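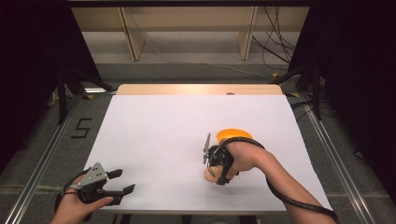 Paper over the dining table for kids' birthdays – yes or no?

Started by weidong_b

Hi all, long-time reader and occasional poster in the slow cooker threads. My daughter turns 6 in December and we've decided to have the party at home this year, after the play centre quoted us $600 for two hours and a plate of party pies. My wife is keen on covering the whole dining table in white paper and letting the kids draw on it while they eat. I'm the one who oiled that table over winter, so you can imagine I have some feelings about textas and fruit punch.

Has anyone done this? Does it save the table or does everything just soak through? And do the kids draw on it, or do they ignore it and draw on the wall like mine did when she was three?

Weidong

Reply from canan.tekin

Oh Weidong, do it, do it! We've had paper on the table for every birthday since my eldest was in prep and it's my favourite part of the whole day. I write each child's name where they're going to sit and draw a big circle for the plate, and off they go. One year we had an entire town down the middle, with roads and a hospital and a very large number of cats. I've still got that one rolled up on top of the wardrobe (my husband would like it gone, he's not getting his way).

As for the soaking, it depends on the paper. The thin stuff off the discount shop roll is hopeless and goes to porridge as soon as somebody tips a cup. Get the heavier one from an art supplier, and put an old flannelette sheet underneath if you're worried about the oil finish. Tape it to the underside of the table and keep the tape off the top.

Reply from rtunstall

I'll be the grump then. We did it for my grandson and I wouldn't again. Texta went straight through onto a blackwood table my father made, and it took me most of a weekend to get it out with metho and a lot of muttering, and there's a green patch I can still find if the light's right. Kids press hard. They also lean on the paper, it shifts, and then every drink on the table shifts with it.

A wipe-down oilcloth costs a bit more and lasts for years. Ours has lemons on it. Give them their drawing paper somewhere else, on the floor for preference.

Roland

Reply from canan.tekin

Roland, that's a shame about your dad's table, I'd have been in tears. But surely that's the textas more than the paper? We only ever put out crayons and coloured pencils. I wouldn't give a six year old a permanent marker near anything I loved.

Reply from rtunstall

They weren't permanent, that's what got me. "Washable", it said on the packet. Washable off what, I'd like to know.

Reply from guven_d

I'm somewhere in the middle of you two. We do paper, but only for the drawing part, and it comes off before the food goes on. Half an hour of drawing while the late ones arrive, then everyone rolls it up together (they love this, there's always a fight over who gets to hold the end), and then lunch goes down on the bare table with a normal cloth. No soggy corners and nobody's masterpiece ends up under a sausage roll.
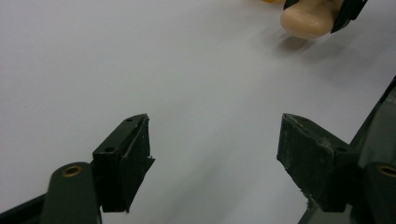 The other thing I'd say is don't put too much out. My first year I had stickers, stamps, glue, glitter, the lot, and they spent the whole time swapping and squabbling. Now it's one tub of crayons in the middle and that's plenty. For the quieter ones I'll draw half of something – half a dragon, half a bus – and let them finish it. Works a treat with the shy kids who don't know anybody from school.

Güven

Reply from beril_b

Agree with Güven about taking it off before lunch, although I'd never manage it with our lot! We had 30 kids one year (never again, don't ask me to invite the whole class plus cousins) and there wasn't a spare minute to be rolling anything up.

Disagree with Roland about the floor, sorry Roland. Somebody always walks across it with cake on their shoe.

Weidong, with an oiled table I'd be more worried about heat and wet cups than drawing. How long ago did you oil it? If it was winter then it's had months to harden and you'll be right with a sheet underneath.

Reply from weidong_b

Thank you everyone, this is a lot more than I expected to come back to after dinner. Beril, it was July, two coats, and I've been a pain about coasters ever since.

I showed my wife the thread and she has sided with Canan, naturally. I'm leaning towards Güven's way, so I think we'll end up with heavy paper, a sheet under it, crayons only, and whether it comes off before the food is still being discussed at this end. Roland, where did you get the oilcloth? I wouldn't mind one for ordinary weeknights.

Reply from rtunstall

Fabric shop, off the roll, they cut it to whatever length you like. Let it hang over the back of a chair for a day or two first or the creases drive you mad. Hope she has a lovely birthday.

Reply from canan.tekin

And write the date on the corner of the paper before you put it away! I forgot on two of ours and now the girls argue about whose is whose.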